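Section 4: Emptying and relining the small bins

Applies to: Prerkota pedal bin, small, navy body with yellow lid
Building: Driltside, all floors
Last revised: November 17, 2025

4.1 Before you start

The small Prerkota bins stand on the carpet in the open-plan rooms and in the two reading corners. They are for dry waste only. Food, teabags and drinks cartons go in the tall bins in the kitchens, which are covered in Section 5.

You will need:
One roll of Raseo blue liners, small size (order code 3256, 50 liners to the roll)
A collection sack
A dry cloth and a damp cloth
Gloves

The larger Raseo liners, code 3749, look much the same on the roll but are meant for the kitchen bins. In a small bin the extra plastic bunches up inside and takes up the space for rubbish. Check the code on the band before you take a roll from the cupboard.

4.2 Taking out the full liner

1. Put on gloves.
2. Press the pedal to open the lid, then tip the lid right back with your hand until it rests on its hinge. Do not force it past this point.
3. Look inside before you reach in. If you see broken glass, a blade or a needle, stop and follow Section 9.
4. Loosen the liner from the rim, starting at the hinge side and working forward.
5. Gather the top edges together, press out the air gently and tie a single knot.
6. Hold the bin body steady with one hand and lift the liner straight up with the other.
7. Put the liner in the collection sack. Keep it off the carpet while you do this.

Caution: Do not push rubbish down with your hand or foot to make more room. If a bin is often overfull, tell In-ho Yoon and a second one will be put out.

Note: A liner with very little in it can stay until the next round, as long as the contents are dry and there is no smell.

4.3 Wiping the bin

1. Wipe the inside of the body with the damp cloth, then dry it. A new liner sticks to a wet wall and tears when it is pulled out.
2. Wipe both faces of the lid. Dust collects on the underside close to the hinge.
3. Wipe the pedal and press it a few times. It should move freely and come back up by itself.
4. Lift the bin and check the carpet beneath for grit or staples.

Caution: Do not spray cleaner directly onto a bin that is standing on carpet. Spray the cloth. The striped carpet in particular marks easily, and the pale bands show it most.

4.4 Fitting the new liner

1. Tear one liner from the roll and shake it open away from your face.
2. Lower it into the bin, closed end first, until it touches the bottom.
3. Run your hand round the inside to push the plastic out against the walls.
4. Fold the top edge over the rim on all four sides. Leave enough overhang to grip, but not so much that it hangs down to the pedal.
5. Close the lid and open it again with the pedal. If the lid catches on the plastic, smooth the liner down at the hinge and try once more.

Note: If the liner keeps slipping in, the bin may have been fitted with an older, shorter roll. Farouk stopped supplying these in October, but a few are still in the second-floor cupboard. Use two together or throw them out.

4.5 Loose bags and wrappers

Light plastic is the most common thing found on the floor next to these bins. It springs back up when the lid opens and drifts out.

1. Pick up anything lying within reach of the bin before you move on.
2. Squeeze each bag into a wad to let the air out. Check that nothing is left inside it.
3. Drop it in the middle of the bin, away from the rim, and close the lid.

Clean clear bags can go to recycling on the ground floor. Blue ones are not accepted there and go in with general waste.

4.6 Lid and hinge faults

Lid stays up: check for plastic caught at the hinge.
Lid opens only part way: the bin is too close to the wall or a desk leg. Leave a gap of 40 mm behind it.
Pedal goes down but the lid does not lift: take the bin out of use and leave a note for Mounir Benkirane - do not try to bend the rod back.

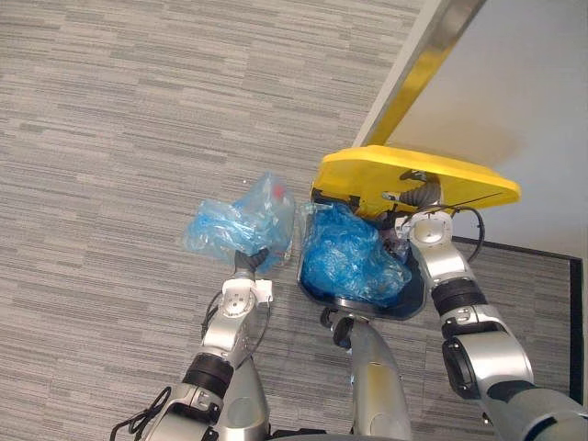 Liners need a quick check whenever the lid is up, even if the bin is not due to be emptied. Look at the rim first. A blue liner that bulges up and spills a little over the edges, with the yellow lid tipped back, should be pressed down against the walls and folded over again as in 4.4. Do this before dropping in a crumpled bag, and keep the plastic clear of the hinge when you close the lid.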